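March, Sunday, late afternoon
Dravgate, upstairs room
Job 339, the Clivus shoe rack

I meant to write this up over lunch and then lunch turned into sweeping, so it's now nearly five and the light is going. Kettle is on. I'll put down what I can while it's fresh, and whoever has the bench next can skip to the bits about the shelves.

The rack came upstairs this morning. It is a good deal more awkward on the stairs than it has any right to be, tall and open as it is, with nothing on it that your hands naturally want to hold. The uprights are the obvious place and they are exactly where your knuckles meet the banister. We went up top end first, stopped at the turn, had a think, went back down, and came up again bottom end first, and that was much better. Please write that on the job sheet if I forget. Shelves off for the stairs, always. I left them in for the first attempt and one slid out and gave me a proper fright, though it only landed on my boot.

Putting the shelves back took 10 minutes, and most of that was looking for the short screwdriver, which was in my apron the whole time. I've marked the undersides in pencil now, front edge and left end, and I'd like us to keep doing that. The pale finish is so even that you can't tell front from back at a glance, and one of them has a tiny ding on one long edge that I'd like to keep facing the wall until we've decided what to do about it.

About the finish. I was against going so light at the beginning, I'll admit that here. The Fasberg oil went on yellower than the test strip and I spent most of last week grumbling at it. Next to the black of the frame, though, it has settled into something very friendly, a sort of weak-tea-with-lots-of-milk color (my mother's kitchen cabinets were close to it, and maybe that's the whole of my change of heart). The second coat needs longer than the can says. Downstairs it was still a bit grabby under the thumb the next morning with the heater on. I gave it another night and it was fine, and I'd give it two nights if the weather is damp.

On to leveling. The carpet up here is low and fairly firm but it still gives, and I had forgotten how differently a rack behaves on carpet from how it behaves on the workshop floor. Downstairs it had a rock to it, one corner to the opposite corner, enough that I was getting ready to take the frame apart. Up here, with its legs straight on the carpet, the rock is gone. I don't trust that. It means the carpet is eating the error, and the first person who stands the rack on tile will hear it click every time they put their shoes away. So the frame goes back down for checking on the flat plate before anything else gets done to it. My guess is the bottom crossbar on the one side, but I said that about the last one too and it was the upright.

One more thing about the carpet, while I'm on it. The stripes run on the slant if you're standing by the door, and they play tricks when you're trying to judge whether anything is square to the wall. I nudged the rack back and forth a silly number of times and then got the tape out and found I'd had it right the first time. Use the tape. Take no notice of the stripes.

Shelf spacing, which was meant to be the real subject of the day. I've been back and forth on this since the Cocco bench, where we set everything for shoes with a heel and then found that people at home mostly want somewhere for slippers, and slippers look lost in a tall gap. On this one I closed up the lower gaps by 40 mm on the second drawing, then lost my nerve and put half of it back. With the slippers in place I think the nerve should have held. There's plenty of air over them. You could put a hand in flat, pick up a slipper from behind another slipper, and never brush the shelf above. Shoes are another matter and I want to try some big winter boots on it before I change the drawing again. I'll bring mine. They are ugly but they are honest boots and will give us a fair test of the worst case.

Stock for the tryout was the box of house slippers from the downstairs closet, pale ones, pinks and creams and whites. I'm glad it was the pale ones. Anything that comes off the finish will show up on them right away, and I'd much sooner find out on our own slippers than hear of it from somebody else. Each one that comes off the rack should have its sole turned up and wiped on a white rag. If there's any yellow on the rag, write it down here with which shelf it came from.

I should also say something about the front lip, as it was asked about. The sample with a lip, 5 mm proud of the shelf, did stop things creeping forward, and I can see the appeal. But it also catches a soft sole every time you slide one out, and it collects grit in the corner in a way that made me want to throw it across the room by the end of the afternoon. Flat shelves sweep clean with one pass of the hand. I'd leave them flat. If someone feels strongly about the lip, the sample is on the windowsill downstairs with tape on it – have a go with a slipper in each hand and see if you don't come around.

Things I moved: the rack sits in front of the wall column now. I had it nearer the door to begin with and it was in the way of everything, including me. The armchair has stayed put over by the wall with its cushion, and I sat in it for my coffee to see what the rack looks like from sitting height, which is how most people would meet it when they're changing their shoes. From down there you see the undersides of the upper shelves much more than I'd reckoned on. They need the same care as the tops. I'd only given them the one coat. That's now on the list, and it's the most useful thing I learned all day for the least effort. 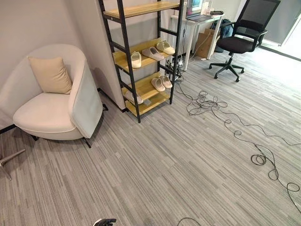
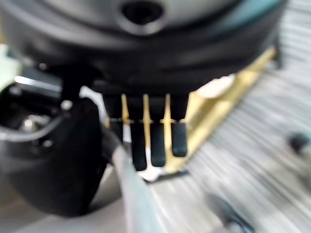 Loading order is the next thing I'd like us to settle, and I have opinions. I'd been telling everyone to fill a rack like this from the bottom, on the old idea that weight low down keeps it steady, and for boots I'd still say so. Slippers weigh next to nothing and what matters more is whether you can see them. The two light pink ones side by side toward the right end of the third shelf read beautifully, open toes out, and you could find those half asleep. The white one down on the bottom shelf is in the shade of the shelf above, and even white goes a bit gray and sad down there. A darker slipper would disappear. So the bottom shelf should be for boots and things you know are there, and the everyday slippers want to live at the middle heights. I also rather like the one lying at an angle on the second shelf, between the white and the cream. I nearly called it untidy, but it's how a slipper lands on a shelf in a real house, and the shelf has enough depth to take it crooked. If we ever trim the depth to save material, this is what we'd be giving up, and I'd want us to talk about it first.

The desk can stay where it is behind the rack for now. It would be nice to have a clear wall for looking at the finished piece, but the desk is white and plain enough that I stop noticing it, and I'm not carrying it down those stairs for the sake of a nicer view.

To do, in no special order:

Frame back down to the flat plate, check bottom crossbar, then uprights.
Second coat on the undersides, two nights' drying.
Boots (mine) on the bottom shelf, see if the gap is mean.
Order more Fasberg oil, the small can. The big one skins over before we get to the end of it.
Look at the ding and decide: sand it or leave it to the wall.
New tape measure for upstairs so I can stop borrowing the one from the saw.
Pencil marks on the shelves to be rubbed off at the very end, and only then.

Later, after tea. Went up once more to shut the window and gave the rack a push at the top with one finger, sideways, the way a child would going past. It swayed a little and came back. I'd like it to sway less. The old Cocco bench had a flat brace across the back that we all thought was ugly, and I'm starting to wonder whether a thinner one could hide behind the second shelf. I'll draw it up small on the back of the job sheet and leave it by the kettle for comments.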